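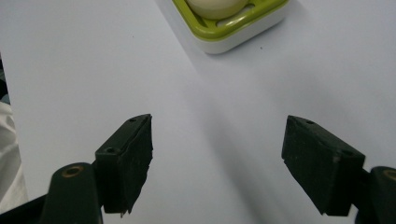 About the club

Dilline Football Club is a community soccer club with junior, women's and men's teams. We train and play at Radwan Reserve, where we have two full-size pitches, a smaller pitch for the under-nines and a clubroom with a canteen.

The club began as a single men's side made up mostly of workers from the old Floltska cannery. They played in borrowed brown jumpers for the first two seasons, and brown has been our home colour ever since. The away strip is white with a brown collar. A junior program was added when the primary school lost its own team, and the first women's side was entered four years later.

We now have 200 registered players. Of these, 53 are in the women's and girls' teams.

Our teams

Juniors play from under-sevens to under-sixteens. The youngest groups play short games on Saturday mornings and no scores are kept. From under-twelves up, teams play in the district competition, with home and away matches.

The senior men have a first team and a reserve team. Both were promoted in the same year and the first team has stayed in the second division since. Our main rival is Unadach, across the river, and the winner of the second meeting each season keeps the Ferry Shield. Unadach have it at the moment.

The senior women train on the top pitch under lights. New players are welcome at any point before the transfer window closes, including people who have not played before.

Who runs the club

Noemi Nakamura is club president. She played left back for the women's side for nine seasons and still fills in when they are short.

Johannes Baloyi coaches the men's first team and looks after coach training for all age groups. Ezequiel Ochoa coaches the women. Gheorghița Căpraru is junior coordinator and is the person to speak to about age groups, trials and team placement. Roald Boström handles registrations, uniforms and ground bookings.

All our coaches hold a current working with children check. Junior coaches are usually parents or senior players, and the club pays for their first coaching certificate.

Fees and gear

Junior fees are set before each season and can be paid in instalments. Fees cover insurance, match balls and a playing shirt, which is returned in September. Shorts and socks are sold at the canteen on training nights. Players need their own boots and shin pads. There is a box of second-hand boots in the clubroom, free to anyone who can use a pair.

The clubroom

The clubroom seats 60 and can be hired outside the season by members and local groups. Bookings go through Roald. Parking is off the reserve's north entrance. Please keep the gate beside the change rooms clear for ambulance access.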